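Clear the Table, Keep the Table: Getting a Light Wood Top Back to Bare

Every pale table in this household has ended up the same way. It comes in looking like a magazine, and within 20 minutes it's holding mail, a phone charger, half a sandwich and whatever I was fixing when I stopped fixing it. I've owned enough of these tops to have opinions, and here they are.

Start with the crumbs

Wiping a dirty table with a wet cloth is just making soup. Brush first. A soft dustpan brush is fine, and so is a dry paintbrush if you have one that never touched paint (I keep a 2 inch one in the kitchen drawer and get very unpleasant when it wanders off). Work from the far edge toward yourself and catch the lot in your hand or the pan.

Rounded corners are kinder to hips and harder on cloths. A cloth folded square skips right over the curve, so bunch it up for the last few inches.

Then the wipe

Warm water, a drop of dish soap, a cloth wrung out until it complains. Go with the grain, even if the grain was printed on by a machine somewhere. Dry it right away with a second cloth. My sister-in-law Ye-seo Jang skips the drying and claims her table looks the same as mine. It does not, and we've agreed to stop discussing it at dinner.

Skip the scouring pads. A light finish won't show dust much, but it will show every swirl you put into it when the sun comes in low, usually with company present.

The cable hole

If your table started life as a desk, it probably has one of those round plugs in the top. Mine was a mystery to me for most of a year. The cap on many of them lifts out with a fingernail, and under it you'll find a ring of lint, toast and one staple. Pull the cap, wash it in the sink, run a cotton swab around the rim and let everything dry before you press it back in.

Cords that don't go through the hole should at least go off the near edge in one direction each. Crossed cords catch sleeves, and sleeves catch coffee.

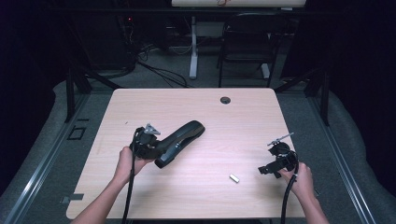
Pale top, dark grommet near the back, both hands busy and one small thing left between them.

Small stuff gets its own dish

There is always one little item. A thumb drive, a hinge pin, the tiny screw out of your glasses. On light wood, anything silver or white disappears the second you look away, so don't set it down loose. Use a saucer, a jar lid, a dark washcloth folded in four. Dark is the important part.

For a bigger job, lay a dish towel over the whole work area. Dropped parts stay where they land, and hard tools don't leave dings. Anything with a pointed metal end gets parked on the towel, point away from you.

My neighbor Seung-woo Koo uses a muffin tin for this and numbers the cups with masking tape. I laughed, then spent an evening in July under the couch with a flashlight, and now I own a muffin tin.

Marks that won't leave

Ballpoint: a little rubbing alcohol on a swab, tried first somewhere underneath. Sticker glue: cooking oil, wait 7 minutes, soap it off. White rings from a mug: move the fruit bowl over.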